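Jarneck House reunion moves to a three-part format

March
By the Unscripted desk

Siro has changed the reunion schedule for the current season of Jarneck House. The special will air in three parts, one per week, instead of the single two-hour block used in every earlier season. Production company Maruyama delivered the revised running order to the network this month, and the listings have been updated.

Parts one and two run 44 minutes each without ads. Part three runs 61 minutes and includes the footage from the finale dinner that was held back from the regular episodes. The seating chart is also different. The full-time cast sits on two facing couches as before, but the part-time cast now joins for one segment per episode and leaves the stage between segments.

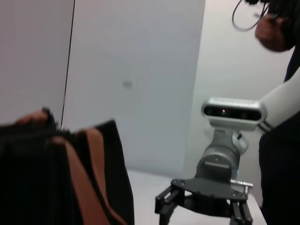
Black bag with a tan-brown strap.

The viewer question system has been rebuilt as well. Last season questions were taken from open comment threads, and the same few topics filled most of the list. For the coming reunion they were collected through a form on the Lasidum app, one entry per account, with a limit of 2,000 entries. The form closed with 1,278 valid entries after duplicates were removed. Of these, 26 were passed to the host's team, sorted by cast member. Entries that quoted private messages or named children were dropped at the first stage.

Most of the questions that made the list concern the canceled engagement and the disputed guest list for the lake house trip. The engagement is covered in part two only. Cast members were told the topic order in advance but were not given the wording – a change from last season, when two of them arrived with printed replies and read from them.
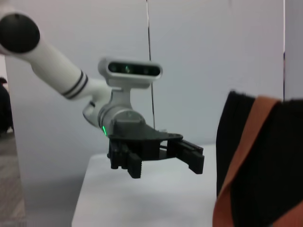
Taping took one day, with a break between parts two and three. Two cast members left the stage during the second part, and one of them came back before it ended. Maruyama has confirmed that both exits stay in the broadcast version. Pickup interviews were recorded the next morning and will be placed at the end of part three, under the credits.

Streaming follows the broadcast by one day. The Siro app will list the parts as separate episodes, so viewers who set the series to record should check that specials are switched on – the default setting skips them. An extended cut of part three is planned for the app, but its length has not been set. Casting for next season is still open, and no returning names have been announced.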